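Bench notebook, the Wosgate props box, Saturday, just after lunch

Okay, writing this down before I forget which bowl is which. The job today was to go through the little objects we keep for the black table and decide what stays in the box, what gets retired and what I need to buy more of. I started with the bowl, the pink ball and the tomato, mostly because they were on top (and because I like the tomato).

The black table, curtains up, arms on:

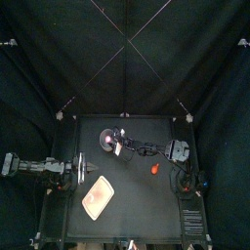
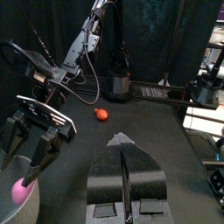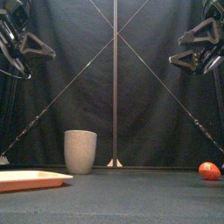 So, the cloth first. I am still very happy we went with black for everything. The first lot we hung was a dark blue from Tekavine and it looked great to the eye and terrible under the lamps, all shiny patches. The black stuff eats most of that. It does wrinkle like crazy, and it picks up lint from across the room, so the lint roller now lives on the hook by the door. Please put it back on the hook! I ironed the back panel in May and I'm not doing it again before fall.

Tabletop. Wiped down with the damp microfiber, then a dry one. The faint scuffs don't come out and I've stopped trying. I tried the Vasilakis polish on a scrap piece last week and it left a greasy film that fingerprints loved, so that's a no. Plain water, a drop of dish soap if it's bad.

Balls. We have the pink one plus a few spares in the bag, and they are not all the same squishiness, which bugs me. I did a quick squeeze test by hand, very scientific, and pulled out two that had gone flat on one side from sitting at the bottom of the box under the tray. Fix for that: soft things go on top. I wrote SOFT ON TOP on the lid in paint marker. The color is good, it shows up from anywhere in the room and I never have to hunt for it when it rolls off (it rolls off a lot).

Bowl. Stays. It's the right height for the ball, you can still see the top of it over the rim if you're standing close. I looked for a second one at Botora and they only sell them in sets, 30 to a case, and what on earth would I do with 30 bowls. Might ask the kitchen people if they'd split one with us.

Tomato. Also stays, obviously. The red is holding up fine. I washed the toy food in warm soapy water and let it dry on a towel for 40 minutes, then turned everything over and gave it another 20. The hollow pieces hold water inside if you squeeze them while they're under, so don't squeeze them under water. Ask me how I know. Big puddle in the box.

Cup and tray. I keep going back and forth on the tray. It's shallow, so the ball hops right out if you drop it from any height, but it's nice for keeping the small stuff together between rounds. Keeping it for now. The cup I'd like to swap for one with a heavier bottom, or just drop a few washers in this one and glue a disc over them. Trying the washers first, it's free.

Retired today: the two sad balls, the cracked funnel, a sponge I don't want to talk about.

To buy: spare balls (same batch if possible), a new lint roller refill, felt dots for under the bowl so it doesn't skate.

To do Monday-ish: re-clip the curtain at the sides, tape down the paper list inside the lid, find the missing spoon. It was in the box this morning and now it isn't, and I was the only one in here.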